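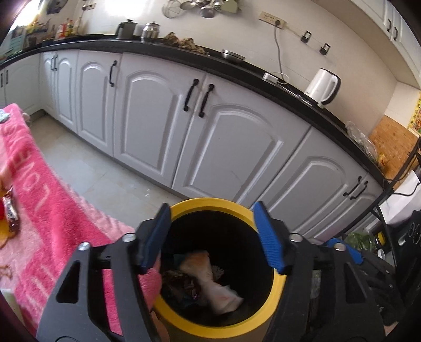
About Floltholm

Floltholm is a small news desk that follows strikes, street protests and the official statements made about them. We started in June with one shared inbox and a strong dislike of the phrase "calm has been restored." We now have 12 contributors in 8 countries.

Most early reports of unrest are wrong somewhere. The police give one crowd figure, the union gives another, and a video from a different city gets passed around as proof of both. We doubt all of it until we can match it to something else — a hospital log, a court filing, a second witness who doesn't know the first. Last year we dropped 193 items that didn't hold up. A few of them had already run in larger papers.

Who pays for it

Readers, mostly. The Jidora fund covers almost 23 percent of our costs and has no say in what we run. You have only our word for that, so the grant letter is posted in full on our accounts page.

What we don't do

We don't predict elections. We don't quote "sources close to" anyone. Our sister bulletin, Ovaler, handles opinion, and we argue with it often.

Corrections

They go at the top of the story and stay there. If you think we got something wrong, write to the desk and attach what you have.

Page last revised 3/15/22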